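Turunen presents Durkamero, a set of shape blocks for home and school

NARKDALE, August 28, 2022. The toy workshop Turunen is pleased to announce that its new block set, Durkamero, can be ordered from now on. The first series is 392 sets, and 200 of them are already reserved by schools and toy libraries.

Durkamero is made for children from 3 years. The shapes are simple, but we did not want only cubes. A child can sort them by color, put them in groups or invent a small town on the table.

"In July we gave the blocks to families in Buvuvden, and the bean shape was the favorite of almost everyone," says Clémence Perrin, designer of the set. "Children like that it has a curve where the thumb can rest."

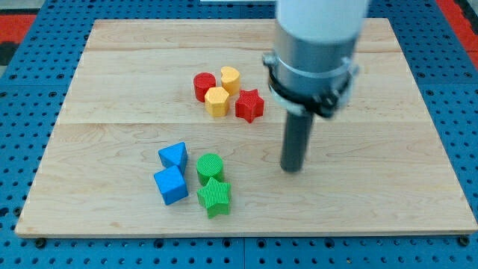 Price and delivery

One set costs 20 euros, with the cotton bag included. Orders from schools are sent first, and private orders follow in the sequence in which we received them. Spare blocks can be bought one by one, in every color of the series.

Teachers may also ask for the booklet with sorting games, written by Rosalía Cifuentes. It is free of charge and comes in print.

Contact for press

Teemu Kauppinen, Turunen, Narkdale. Samples for review are available on request and should be returned after four weeks.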